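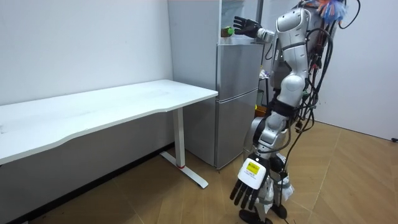

A top-freezer refrigerator is a household refrigerator in which the freezer compartment sits above the fresh food compartment. Each compartment normally has its own door, and the two are separated by an insulated divider. The type is also called a top-mount refrigerator. In most models the lower door is the taller of the two, with a horizontal seam between them, as on the silver unit with a brushed metallic finish standing against the back wall of a small white-walled room. The flat top of the cabinet is often used as a shelf for small items.

Layout

The freezer usually takes up a quarter to a third of the total space. It may have a single wire or glass shelf and a rack in the door. The fresh food section has adjustable shelves, one or two drawers for produce, and door bins for bottles, jars and eggs. Drawers are placed at the bottom, which means the user has to bend to reach them. This is the main complaint made about the layout, and bottom-freezer models were introduced partly in answer to it.

Cooling

Most top-freezer models have one evaporator, located in or behind the freezer. A fan moves cold air through the freezer, and some of it passes down through a duct into the lower compartment. A damper controls how much air goes through. Cold air is denser than warm air and sinks, so the arrangement suits a simple design with few moving parts. The compressor is at the bottom rear of the cabinet. Older and very small units may be manual defrost, while larger ones have a heater that melts frost from the evaporator at set intervals.

Placement

Manufacturers specify a gap at the back, sides and top so that heat can escape. The figures differ between makers. The Illby and Hadell ranges both ask for 3 inches above the cabinet, and Hadell allows a smaller gap at the sides. When a tall panel or wall stands next to the refrigerator, the hinges are best placed on that side – otherwise the open door blocks access from the room. Many models have reversible doors. The change is made with a screwdriver and takes around 5 steps in the usual manual, with the upper hinge cover removed first.

The cabinet should be level from side to side and tilted very slightly back, which helps the doors close.

Items on top

Light objects can be kept on the top surface if they do not cover vents or the hinge covers. Microwave ovens and other appliances that give off heat are generally advised against. In Storage in Small Kitchens, Ghazal Jafarzadeh recommends keeping only things with a flat base there – anything round tends to work its way to the edge as the door is opened and shut.

See also

Bottom-freezer refrigerator
Chest freezer
Defrosting
Kitchen cabinet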